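Unit 6 handout: Protective stops and lost payloads

The case used in this unit is fault 3321 on the Pomare arm at the Ikport teaching kitchen. During a routine transfer the controller raised a protective stop, held position for 130 ms, then released the gripper. The payload, a steel ladle, fell on the bench. There were no injuries.

The log shows the stop was triggered by a joint torque reading of 57 Nm, above the limit set for the cell. The stop itself was correct. The fault lay in the recovery routine, which reset all digital outputs to zero. On this cell, output zero means "gripper open".
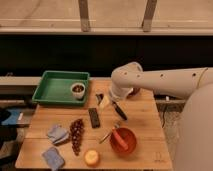 Gripper state after a stop must be treated as a safety function and specified before the cell layout is drawn up. A hold-on-stop default is usual, but it can trap a hand, so a manual release is also needed. The risk assessment should list every item under the arm's path and what a drop would do to it. For a bench set with a bowl, grapes and a black-handled knife, the knife gets its own line, for the arm as payload and for staff reaching in to clear a stop.

Corrective actions: the Reris recovery script was changed to leave gripper outputs latched, and the stop test was repeated over 1000 cycles without a release.

For the tutorial, redraw the stop sequence with the latch included and mark where power loss would defeat it.

Related items
Unit 5: Torque limits and false trips
Unit 7: Manual release and lockout
Trirnon fault code list

Last updated: 9 February 2018

Contact the unit office | Copyright Trirnon | Back to top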